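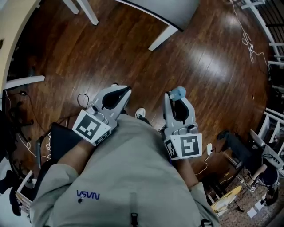 Filard: a list of creaks

Filard is a small dataset of old floors making noise. I started it because I wanted to know whether you can tell what kind of floor you're walking on from the sound alone, and I couldn't find recordings that came with decent notes. So I made some, and then friends got hooked, and now there are 254 clips (I still can't quite believe people let me stomp through their hallways for this).

What you get

Every clip is a WAV file, mono, with a row in floors.csv. The columns are clip_id, house, room, wood, finish, season, shoes and notes. Read the notes column! It's the best part. Kerubo Kioko wrote most of the ones for the Odera house and she is much funnier about stair treads than I will ever be.

The clips come from six houses. Four have solid strip floors, one has wide pine planks, and the last one, Baltura, has a bit of everything since every owner seems to have redone a different room. If you're splitting into train and test, please split by house. I split by clip the first time, got 99 percent accuracy, and went around telling people about it for a week before Sihan Ding asked me which houses were in the test set. All of them, Sihan. All of them were.

How the labels were made

Wood type came from the owners where they knew it. Where they didn't, Beat Aebischer looked at it, and he has refinished enough floors that I trust him over me. Anything he wasn't sure about says "unknown" in the wood column, so please don't fill those in from color. Stain fools everybody, and a reddish floor can be almost anything under there.

Season is just "heating on" or "heating off." Boards shrink when the air is dry and the gaps open up, so the same room can sound pretty different in June than it does in winter. I only have both seasons for 2 of the houses, and I'd love more.

Shoes is one of socks, barefoot, sneakers or hard sole. Socks are overrepresented because most people wanted my shoes off at the door.

Known problems

The Hunivis clips have a fridge in them. I tried filtering it out and made everything worse, so the fridge stays.

A few upstairs clips pick up voices from below. I trimmed the ones with words you could make out, but if you find one I missed, open an issue with the clip_id and I'll pull it.

Room names are whatever the owner calls the room, which means "den," "back room" and "TV room" might all be the same sort of place. Izzati Manurung started a cleaned-up version in rooms_tidy.csv. It covers three houses so far.

Using it

Do what you like with it, just credit Filard and tell me if you build something fun. New clips are very welcome. Walk at your normal speed, leave a few seconds of quiet at each end, and fill in every column you can. Hermine Marti checks new submissions, usually on a Sunday, so give it a few days before you nudge us.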